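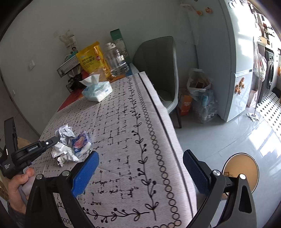 4. Measuring up and fitting the table cover

The Idport cover is supplied in one piece, 2000 mm long. Read this section through before you cut anything. A cover that has been cut cannot be returned.

4.1 Before you start

Clear the table and wipe it down with the cleaner you normally use. Leave it to dry fully. If the table has an extending leaf, decide now whether the cover is to fit it open or closed.

4.2 Fitting

1. Measure the length of the table top, then add the overhang you want at both ends. Write the figure down.
2. Unroll the cover face down on a clean floor and leave it flat overnight.
3. Mark the cutting line on the back in pencil.
4. Cut with sharp scissors in long strokes. Do not use a craft knife on the table itself.
5. Turn the cover over, lay it on the table and smooth it from the middle outwards.
6. Check that the overhang is even on both long sides. Fit the Mulligan clips, spacing them no more than 80 cm apart.

Note: Mulligan clips open to 17 mm. For a thicker top, order the Aron clip, part number 1546.

Caution: Do not put pans straight from the hob on the cover. Use a heat mat.

Caution: Keep the overhang short if small children use the room.

4.3 Creases

Light creases drop out within a few days. For stubborn ones, iron the back on the lowest setting with a tea towel in between. Zaltalmont covers have a foam backing and must not be ironed.

For washing, see section 5.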